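## 3.2 Setting up the cell and keeping it going

We named the cell Plundo, after the project that paid for the first table, and the name stuck even after everything else in it was swapped out. It is a single arm with a five-digit hand, a height-adjustable table, a felt mat and a fixed set of light objects. The control software is Irko, which we wrote ourselves and which I'll complain about in Section 5. I was the one who looked after the cell day to day, so most of what follows comes out of my own notes (they're messy, sorry).

The table height gave us more trouble than I'd like to admit. Everything in Irko is measured from the tabletop, so a table that moves up by a hair means fingertips that land in the wrong place by the same hair. In February we lost a full afternoon to this before I thought to look at the desk controller. Now we check the height with a metal gauge block before the arm gets power, and if it's off by more than a millimeter we redo the touch-off at 13 points spread over the mat. It takes 7 minutes when it goes well.

The mat is thick felt, and I like it a lot. It gives a little when a fingertip comes in too low, which has saved us plenty of finger repairs. It also moves! We line up the corners with a paper template at the start of each day, and we brush the surface while we're at it.

For the daily check we use light, ribbed white pieces. A run is simple: come in over the piece, close the thumb and fingers, lift, hold, put it back.

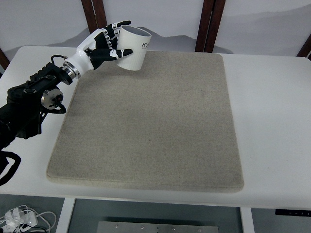
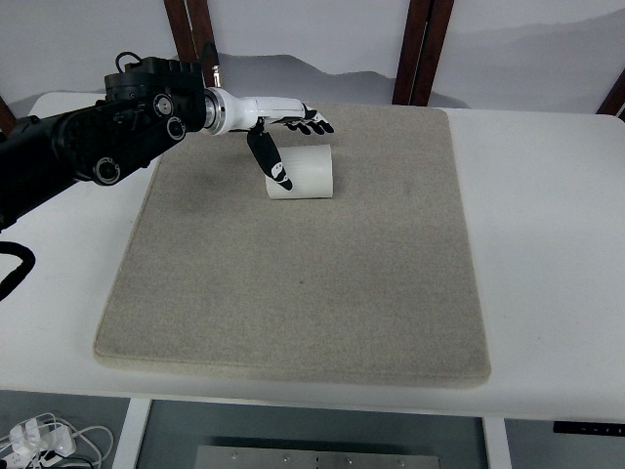

**Figure 4.** The Plundo cell during grasp checks. First panel: a white cup held above the far left corner of the mat. Second panel: the hand over a small curved white piece, fingers extended and thumb hanging down toward it.

The part that needs the most care is the joint between arm and hand. The silver flange ring has to sit square, and the screws in ours liked to work loose over a long day. We retighten them every 600 grasps, in a cross pattern, and then run five empty open-and-close cycles to see whether the thumb still comes home to its zero. If it doesn't, we redo the thumb offset in Irko and leave the other fingers alone -- I tried redoing all of them at once early on and made a real mess of it.

Cables come next. The one that loops over the top near the wrist needs enough slack for a full wrist turn, but too much and it catches on the housing. I move the wrist slowly by hand to both ends of its range and watch the loop the whole way. I do this again after any work on the flange, even a quick retightening.

Over the whole study the cell logged 2,937 grasps. We swapped the thumb once, and after the swap we threw out that day's runs and started the day over with a fresh touch-off. The thumb offsets from before and after are both kept in the log, so anyone working with the raw data should check which set applies.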